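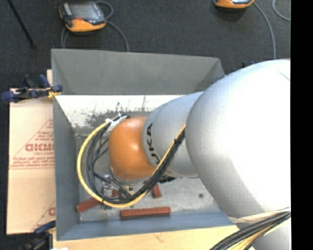

gion_ruchti
Mensajes: 55
Estamos recogiendo ejemplos de agarre para entrenar un modelo que elija el punto de toma en un contenedor de piezas sueltas. Llevamos 824 intentos guardados y el modelo acierta bastante en el centro, pero contra las paredes falla mucho. El robot es un KUKA, el contenedor es de chapa gris con las paredes inclinadas y las piezas son bloques rojizos, casi siempre muy pocos a la vez. La manguera amarilla con los cables da una vuelta grande por el lado de la articulación naranja y tapa parte del fondo, incluido un bloque que queda medio debajo. Mi pregunta es si esos casos, con la pieza oculta en parte por el propio brazo, los dejo en el conjunto o los quito.

Guardamos por cada intento la imagen de antes de bajar, la imagen con el brazo dentro, la posición de la pinza al cerrar y una etiqueta de éxito o fallo. La etiqueta sale del sensor de la pinza al subir.

masanja_taller
Yo los quitaría. Si el modelo tiene que decidir con el brazo fuera, no le enseñes imágenes con el brazo dentro. Entrena solo con la imagen de antes de bajar y asunto resuelto.

gion_ruchti
El problema es que queremos que corrija durante la bajada. Los bloques se mueven cuando la pinza toca a un vecino, y con la imagen inicial no basta.

balthasar.kofler
Entonces no los quites. Si luego en producción va a ver la manguera, tiene que haberla visto antes. Nosotros hicimos la limpieza que dice masanja y el modelo, en cuanto aparecía el cable, daba puntos de agarre encima del cable. Tuvimos que volver a meter todo lo descartado y perdimos casi 2 semanas.

Lo que sí haría es marcar la oclusión en un campo aparte. Con tres valores basta: libre, parcial, oculta. Luego decides el peso de cada grupo al entrenar sin tocar los archivos.

masanja_taller
No estoy de acuerdo. Eso que cuentas es un problema de máscara. El paquete de cables va sujeto al brazo y su posición se puede estimar con los ángulos de los ejes. Se enmascara y listo.

balthasar.kofler
La del brazo sí. La de la manguera no, porque es flexible. En un lazo tan abierto, con el mismo ángulo de eje, la puedes encontrar varios centímetros más a un lado según de dónde venga el movimiento. Lo medimos.

elina_z
Antes de discutir la máscara miraría el reparto de posiciones. Gion, ¿cómo colocáis las piezas entre intento e intento? Si las echáis a mano suelen acabar todas en la misma zona y de ahí vendría el fallo en las paredes.

gion_ruchti
A mano, sí. Se sacan, se dejan caer desde arriba y se cierra el ciclo. Acabo de hacer el recuento: de los 824 intentos, 60 tienen la pieza pegada a una pared. No lo había mirado así.

elina_z
Pues ahí lo tienes. Con 60 ejemplos no aprende a entrar inclinado, y menos si la mitad son fallos. Propuesta:

- Dividir el fondo en una cuadrícula y apuntar en qué celda cae cada pieza.
- Colocar a propósito las piezas en las celdas con menos ejemplos, sobre todo en las esquinas.
- Variar también el giro del bloque respecto a la pared. Paralelo y perpendicular son dos problemas distintos para la pinza.
- Guardar los fallos, pero separando los que son por choque con la chapa de los que son por mal punto de toma.

El último punto es el que más nos cambió los resultados en Stallero.

lorenz_ob
De acuerdo con elina_z en la cuadrícula, menos en lo de colocar a propósito. Una persona que coloca piezas las deja siempre apoyadas y ordenadas. Si en el uso real caen unas encima de otras, el conjunto queda sesgado hacia el otro lado. Nosotros inclinamos un poco el contenedor, dejamos que resbalen hacia la pared que toca y lo volvemos a poner plano.

gion_ruchti
El contenedor no lo puedo mover sin volver a calibrar la cámara, que es fija. Está puesto encima de un tablero de madera y ya me pasó una vez que se desplazó y tuve que tirar una mañana entera de datos.

lorenz_ob
Entonces que lo haga el robot. Un empujón con la pinza cerrada hacia la pared antes de cada intento. Guarda el empujón como acción aparte y no lo cuentes como intento de agarre. De paso funciona sin nadie delante.

masanja_taller
Ojo con eso si la pinza es delicada. Baja la velocidad y pon límite de fuerza.

Y otra cosa que nadie ha dicho: el fondo de chapa está muy rozado y con marcas, y la carcasa del brazo sale casi blanca de luz. Si la cámara tiene exposición automática, cada vez que entra el brazo te cambia el color de las piezas. Fíjala a mano.

gion_ruchti
Está en automática. Lo cambio hoy. ¿Sirven los intentos anteriores?

balthasar.kofler
Sirven, con variación de brillo en el entrenamiento. No los tires. Apunta desde qué intento cambia la exposición y deja unos cuantos de los viejos en validación.

gion_ruchti
Hecho lo de la exposición. Dejo los casos ocultos dentro con el campo de oclusión, y esta tarde preparo el empujón hacia la pared con límite de fuerza. La máscara de los cables la dejo para más adelante. Cuando tenga las esquinas cubiertas vuelvo a entrenar y pongo aquí los resultados por celda.

masanja_taller
Pon también los resultados con y sin las imágenes tapadas, en la misma validación. Sigo pensando que sobran.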